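Home & Living Forum > Living Room > Cream tufted sofa: cleaning the seams, and the light blue cushion question

linden_row wrote:
Good evening to all. English is my second language, so please be patient with my long post.

We have a cream leather sofa with tufted seams, the type where the seat is divided into padded blocks. We bought it four years ago from Brakport when we moved to Astmont. I am happy with it, but I have two problems. First, crumbs and dust go into the seams, and the vacuum cleaner does not take out everything. Second, we have one light blue cushion that I would like to keep on the armrest. The armrest is rolled, so the cushion does not want to stay. My husband says to put it in a closet and forget about it. I do not agree, because without it everything is only cream, white and gray.

The floor is gray too, with a streaky pattern that looks a little like wood grain. I chose it for hiding dust, and it hides dust so well that I also do not see it when I should clean.

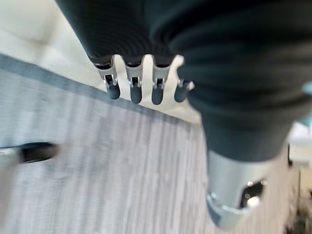
What I do now, every second week:

1. I take away the cushion and shake it outside.
2. I go along each seam with a soft brush, from the backrest toward the front edge.
3. I vacuum with the small nozzle, without pressing.
4. I wipe the leather with a cloth that is damp with plain water, and then with a dry one.
5. I leave it for 30 minutes before anybody sits.

It takes me the whole evening. Is there something I can leave out? And how do you keep a cushion on a round armrest?

oatmeal_and_ink wrote:
Your routine is good, I would only change the order. Vacuum first, then brush, then vacuum again very quickly. If you brush first you push the fine dust deeper into the corners where the seams meet. I had a tufted headboard for years and learned it the slow way.

Every second week for the wiping is too often in my opinion. Once a month is enough if you have no small children.

linden_row wrote:
Thank you, I will try this order. We have no small children, but we have two adults who eat toast on the sofa.

brasshinge wrote:
I disagree with oatmeal about once a month. Cream leather shows everything. On mine, the front of the seat cushion went yellowish where our legs touch it, and by the time I noticed, wiping did not help. I would keep every two weeks, but only the front edge and the arms. The backrest can wait.

About water: plain water is fine for dust, but it does nothing for skin oil. You need a leather cleaner. I use Brekalus, a very small amount on the cloth, never directly on the sofa. Try it behind the backrest first.

oatmeal_and_ink wrote:
And I would say most people ruin leather with cleaner, not with dust. But fine, on cream I can accept the front edge.

linden_row wrote:
Perhaps both of you are right and it depends on the place of the sofa. I will do the front edge every two weeks and the rest monthly.

Now I come back to the cushion, and I have some progress. I tried to lay the light blue fabric flat, and I tried it standing. Flat is more stable, but it looks like something that a person forgot to put away.
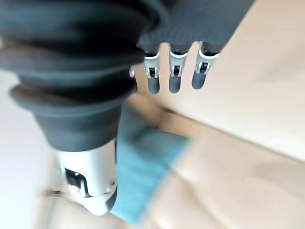 I also worry a little about the color. When I wash a light blue cover, I always dry it away from the window. I do not know if the dye could go into the leather when the cover is still damp, so I wait until the next day before I put it back. Is this too careful?

brasshinge wrote:
Not too careful at all. Damp fabric on pale leather is a bad idea. Dark jeans are the worst, but I would not trust any dyed cover that is not completely dry. Light blue is one of the safer ones.

peg_and_plank wrote:
For the sliding: cut a piece of the thin rubbery mesh that goes under rugs and put it inside the cover, on the back side. Do not put it directly on the leather, some types leave a mark when it is warm.

If it still slides, the filling is too hard. A soft filling bends over the curve of the arm and holds itself there. A stiff one behaves like a board.

oatmeal_and_ink wrote:
Or you put the cushion on the seat, in the corner, where cushions belong. Sorry. The arm is for arms.

linden_row wrote:
I knew somebody would write this! It is what my husband says also. But when it is in the corner of the seat, one person takes it out and throws it on the floor each evening. On the armrest it is at least out of the way.

I did not want to buy the mesh before trying something free, so I pushed the cushion into a tilted position, leaning on the top of the arm at the end of the sofa. From the other side of the room I like it very much. 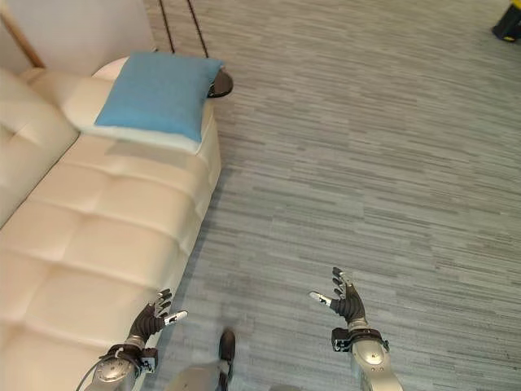 My next question is about the carpet. Along the front of the sofa I can vacuum easily. Under it I cannot, because the nozzle is too high. I would like to pull the sofa forward two times a year and clean behind, but I am afraid to pull on the leather, and afraid for the carpet. A moving company in Astmont asked me 100 dollars only to come. For one sofa!

peg_and_plank wrote:
Do not pay that. Never pull by the armrest, the padding is only stapled over the frame on many sofas and you can loosen it. Lift one end a little from underneath, let a second person slide a folded towel or a furniture slider below the foot, then do the other end. After that you can push it low down with one hand. On carpet you want the smooth plastic sliders. The felt ones are for hard floors.

brasshinge wrote:
Agree with everything. Vacuum in the direction of the streaks and then across them. With a striped carpet you see much better what you missed if you change direction.

The tilted cushion looks good to me. Leave it.

oatmeal_and_ink wrote:
I will admit the blue does something for all this cream. I would still like a second one at the other end, for balance.

linden_row wrote:
One is enough — otherwise my husband will move into the closet together with it. I ordered the plastic sliders this morning. I will brush after vacuuming, use the cleaner only on the front edge, and try the mesh inside the cover if the cushion falls more than I can tolerate. Thank you for your time, all of you.

Comments (4)

Guest: Does the mesh trick work for a throw blanket too? Mine goes behind the sofa every night.

peg_and_plank: Not well, because a blanket has no inside. Tuck one end deep between the seat and the backrest.

mutiso_reader: I used baby wipes on my white sofa and the shine is gone in one place. Please do not do it, even if the package says gentle.

Guest: What kind of brush did you use for the seams? I have only a shoe brush and I think it is too hard.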